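The Letters on the Curtain

Foam lettering has escaped the nursery. A reluctant guide to spelling things out on black cloth.

There is a drawer in my house that contains the word HAPPY, most of the word BIRTHDAY and, thanks to a farewell party in December, three-fifths of somebody's surname. I did not set out to collect the alphabet. It follows you home from the craft shop in a resealable bag, and then one day you need a Q.

Foam letters used to belong to people under five. They stuck to the bathroom tiles, they were chewed, and the E was always down the back of the washing machine. In the past few years they have moved into the workplace. Walk through any makers' market, open day or shared studio and you will find grown adults with postgraduate qualifications standing on office chairs, trying to get a lowercase "a" to sit straight.

The appeal is easy enough to see. Vinyl lettering wants a steady hand and a spirit level. A printed banner wants a week's notice and somebody who knows what a bleed is. Foam wants a packet of pins and a quarter of an hour. It has thickness, so it catches the light and throws a little shadow, and from across a room it looks as if somebody made an effort.

Colour is where most people come unstuck. The Zolluswood range, which is what my local shop carries, comes in a bag of 60 and leans heavily on the primary colours, so everything you write looks like a kindergarten roll call. Brirer does a pastel assortment that is much kinder to the eye, although it is stingy with vowels in the way all such bags are stingy with vowels. I have seen a sign reading W3LCOME, and I respected it.

Then there is what goes behind. White walls are hopeless, because pale yellow vanishes on them by mid-morning. Black cloth is the answer, and black cloth has its own ideas. It arrives folded into squares and remains loyal to those squares for life. You can steam it. You can hang it the night before and pray to gravity. Most of us clip it up as it comes and describe the result as drapery.

Lumenta sells a purpose-made backdrop fabric which is supposed to shed its creases. I bought 4 metres of it, and I now own 4 metres of expensive creases. The cheap stuff from the end of the roll did just as well, and I didn't mind putting pins through it.

Clips matter more than cloth. Pegs from the laundry will slip, and bulldog clips leave teeth marks. The small metal spring sort, copper-coloured if you are feeling fancy, will hold a fair weight of fabric and look vaguely deliberate while doing so. Buy more than you need. They go the same way as teaspoons.

Placement is a question of temperament. The careful person rules a chalk line and measures the gaps. The rest of us start at the left with great confidence and discover the right-hand edge somewhere near the second-last letter. One way around this is to give up on the straight line from the outset, tilt a few characters and mix your capitals with your lowercase. Two short rows are also far more forgiving than one long one, particularly if you save the biggest, chunkiest letters for the bottom.

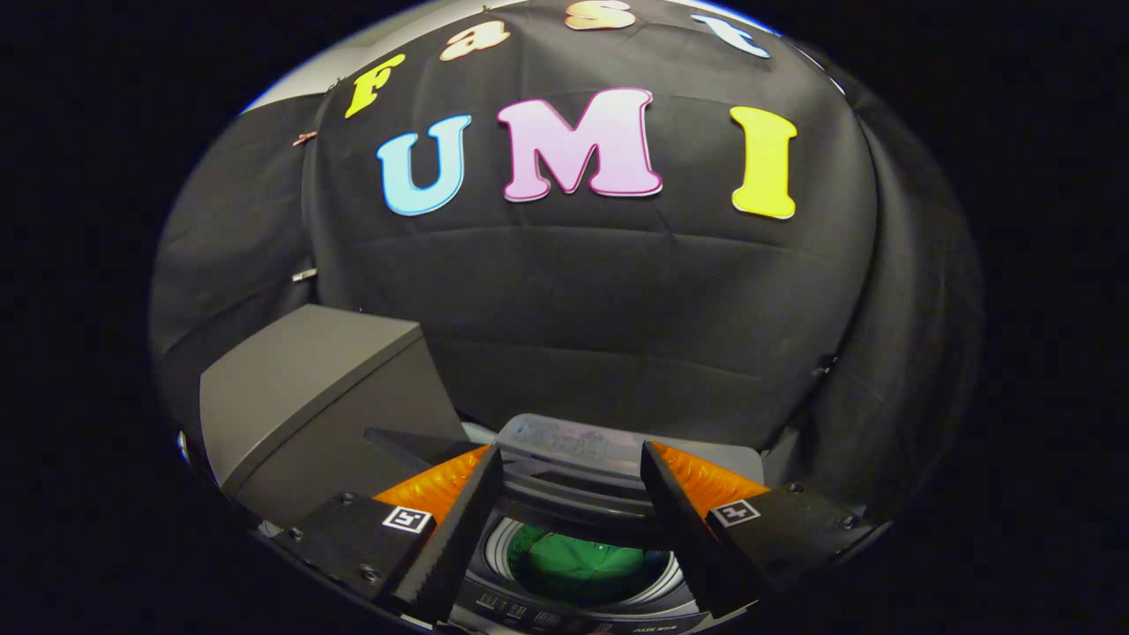
Pastels on black: "Fast" over "UMI", with a yellow capital at either end of the arrangement.

Serifs, by the way, are worth hunting down. A thick slab-footed M in pale pink has a presence that the plain rounded sort never manages, and the feet give you somewhere to hide a pin.

Taking it all down again is a slower business than putting it up. The pins leave holes, the holes become tears, and the S is usually the first to go at the waist. At Akside, the studio complex where I rent a desk, there is a communal shoebox of retired letters by the kettle. Last time I looked it held nine Ks and an ampersand. I took the ampersand.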